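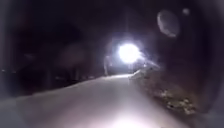 Can a path-following robot run at night with one camera and an ordinary headlamp?

On a smooth paved path, mostly, as long as you mask the glare before the segmentation net sees it and let the robot slow down when the mask gets big.

This page is how we do the masking. It's written for people who already have the Clunon stack running in daylight and want night runs without retraining everything. If you don't have daylight working, go do that first, seriously.

Last edited 27 September 2023. Stokau branch only, the main branch still has the old mask code.

What you need

A robot with one forward camera and its own light. Clunon, built and working. The Katsaros path model, daylight weights are fine. A night log to tune on - don't tune live. A second person on the path with a hand on the stop, every run.

Step 1. Lock the exposure

Auto exposure is the first thing to kill. A bright lamp comes up at the far end of the path, the camera darkens everything to cope, and the near ground you need for steering drops out. Set exposure by hand on the ground a few steps ahead of the robot. Your own light will wash the nearest pavement almost white. Fine. The model doesn't need texture there, it needs the edge between path and verge.

Gain as low as you can stand. Noise in the dark trees gets labeled as path more often than you'd expect.

Step 2. Find the glare core

Convert to gray, threshold high, keep the connected blobs. Drop anything under 28 pixels, those are mostly leaves on the verge picking up your light. What's left is lamp cores plus your own foreground patch. Remove the foreground patch with a fixed polygon, drawn once per robot. Redraw if you move the light!! We forgot in February and lost an evening to it.

Step 3. Grow the mask over the halo

The core is the small part of the problem. The halo around it is what fools the model, because it lifts the dark background to about the same gray as far pavement. Grow the core outward until brightness stops falling, capped at 90 pixels. In the picture at the top the glow reaches well past the white disc and lays a sheen on the far path, so a tight mask there would be useless.

Everything in the mask gets the label unknown. Not free, not blocked. This matters in step 5.

Step 4. Ghost blobs

Look upper right in the same picture. Hazy oval, smaller round one further over, and neither belongs to anything solid. Ours get masked by position. Anything soft edged, dim, and well above the path line goes to unknown and is left out of the obstacle list. Before we did this the planner was braking for them.

Do not extend this rule below the path line to save time. Pale stuff low down at the pavement edge might be real. There's a light, low shape right of the lamp in that image and we labeled it unknown-solid, could be an animal, a bag, a bit of curb. The robot doesn't get to guess and niether do we.

Step 5. Speed from the mask

Take the share of the path corridor that is unknown. Small share, normal speed. Past the first limit, walking pace. Past the second, stop and wait. Limits live in the Clostine config under night, set them per site.

Also: any upright shape touching the mask edge counts as a person. The faint gray figure just left of the lamp is the case to think about. No face, no limbs, hardly any contrast, and the daylight weights gave it nothing. Upright plus next to glare is enough for us. You will get false stops for tree trunks. Live with it.

Results so far

We replayed 111 night clips, same weights, mask off then mask on. With the mask off the path edge was lost in 28 of them. With it on, 8. All of those were wet pavement, where the reflection runs down toward the robot as a long bright streak and the grow step follows it. No fix yet.

Cost is small. The mask runs on the CPU while the net is busy with the previous image, so no change in frame rate on our board.

Things that go wrong

Mask flickers on and off - average it over a few images, but let it grow instantly and only shrink slowly.

Robot drifts left - check that the darker band at the pavement edge hasn't been labeled grass. Common at night on our site, fixed by lowering the verge prior.

Robot stops and never restarts - fixed street lamp near the vanishing point. Back off the second limit a little for that site, or run it with a map.

Nothing gets masked at all - you left auto exposure on. Go back to step 1.

To do

Wet clips need there own mask shape. Rain on the lens, not tested. Two lamps side by side, tested once, merged into one big mask and the robot just sat there until we called the run.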